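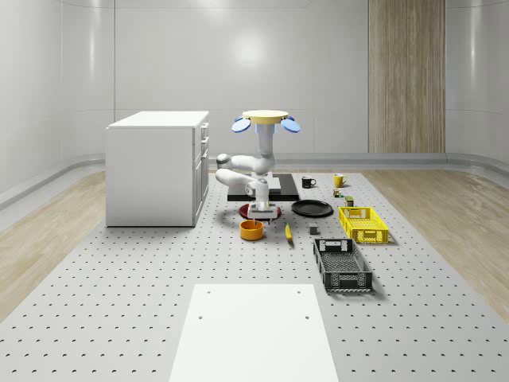 Behrouz Talebi

2021-06-03

Sim build, shared workshop. Picking up from April, when the arm model came in and we left it standing on a bare grid. The table scene is now complete enough to run things in, so writing down where it all sits before I forget.

Cabinet stays on the left in the front view. I tried it on the other side and it got in the way of the side camera. Mugs at the back by the end of the black base, bowl and banana forward, both plates close to the arm, baskets out to the right. Please don't shuffle these in the master file. If you want another layout, save a copy with your initials on it.

Ngân Thái rewrote the spawn script so every object reads its start position from one text file. Before that we had positions in the script, in the scene file and in my head. Hers is called guloveo_start. The old one is still in the folder and should be deleted once Oanh has checked she isn't loading it.

Physics step: left at the default for the arm, halved for the small objects. With the coarse step the bowl jittered when a finger touched the rim and sometimes crept across the table by itself. With the finer step it sits still. Costs us some speed. A full batch of 2,000 resets took most of the afternoon on the workshop machine, with the fan going the whole time. 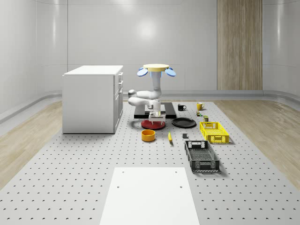

Gripper first. The fingers come down too near the plate when the arm goes to its ready pose, and on some resets the planner refuses to start because it thinks it is already touching. Raised the ready pose a bit in the config. Tùng Thân would prefer to fix the collision shape on the plate, which is a plain cylinder and taller than the plate you see. He's right, but the config change was one line and I wanted to keep going. Put it on the list.

Friction on the fingers was set to something silly, left over from a rubber test. Put it back to the value in Huệ Châu's sheet. Lifts got worse and then I found the closing force was also wrong. Changed both. Don't go back to one without the other.

Baskets: the collision mesh on the yellow one is a closed box, so anything dropped in lands on an invisible lid. Huệ is splitting it into walls and a bottom. Until that's done no basket tasks.

Colours: the bowl and the cup are the same model in our library under two names (jadex_bowl, jadex_cup). I've kept jadex_cup and pointed the other name at it. If your script says bowl it will still work.

Lights are fine for now. The wall panels are very shiny and the highlight moves when you move the camera, which will matter later if we train on pictures. Oanh wants the walls matte. I'd like to try both.

Camera from the other side of the table is in as well. It took a while to get the height right so the ceiling panel didn't wash everything out.

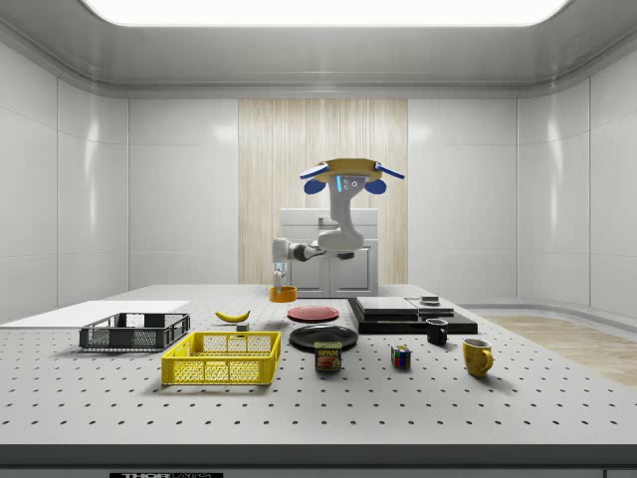

Orange cup in the gripper, from the far-side camera.

Log files are 13 to a run now, too many. Tùng is going to merge the joint ones.

To do:
Plate collision shape (Tùng)
Yellow basket mesh (Huệ)
Delete old start file (Ngân, after Oanh)
Matte walls in a copy of the scene (Oanh)
Rerun the batch with the new finger values (me)

Left the machine on. Password is on the shelf card as usual. If it has locked up, kill the viewer first and leave the server running.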